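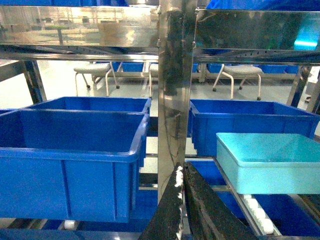

Flow rack, gripper view. Blue bins both sides of the upright, cyan one low on the right.

1/ Running notes on whether a machine can take over tote handling at a parts rack. Posting as I write up the Kilton work, 6/4/18.

2/ The chore: take a bin off a shelf, put a bin back on a shelf. A new hire learns it before first break. Vendors have been calling it solved for years. I would call it solved for one bin type in one position.

3/ First problem is the steel. Polished posts and panels return a copy of the room, and depth sensing does poorly on that. Matte tape on the uprights helps. Barrera quoted us powder coat instead. Price was bad.

4/ Second problem is clearance. Between a bin wall and the post you get whatever the last person left. People nudge the bin over with a knuckle and don't notice they did it. A planner has to be told that nudging is allowed.

5/ Logged 321 pick attempts at Rulow in October on a similar rack. Deep ribbed bins were fine. Shallow trays were most of the failures, nearly all at first contact with the rim. 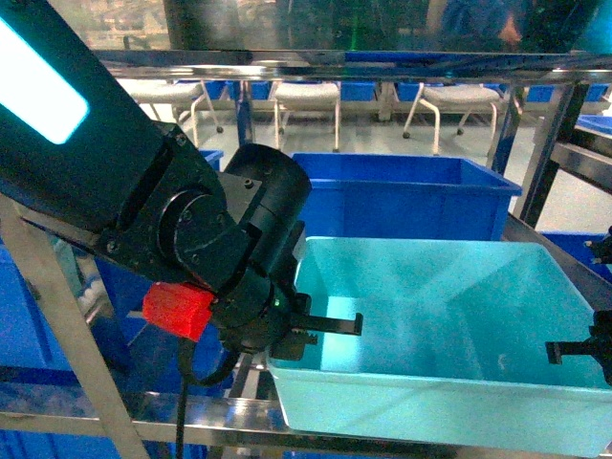 Fingers open at the near left rim of the teal tray. Tray empty.

6/ An empty tray is harder than a full one in one respect: it weighs almost nothing, so a light touch moves it. Load it and the rim flexes. Pick which error you want to tune for.

7/ Two arms are better than one for anything wide. They also double the calibration. If the arms disagree by a few mm, the tray takes up the difference.

8/ Cycle time. Our target from Nustex was 10 seconds per tote. Best sustained figure at Rulow was over twice that. A person with a bad shoulder still wins.

9/ Home version, as I get asked: a kitchen shelf is worse. Every container is different and the shelf isn't on a drawing anywhere. I would not buy one for that yet.

10/ Shop floor, fixed rack, two bin types, somebody nearby to clear faults: yes, for a night shift. Mixed bins with no one around: no. Rim contact data goes up next, once I fix the units in the force column.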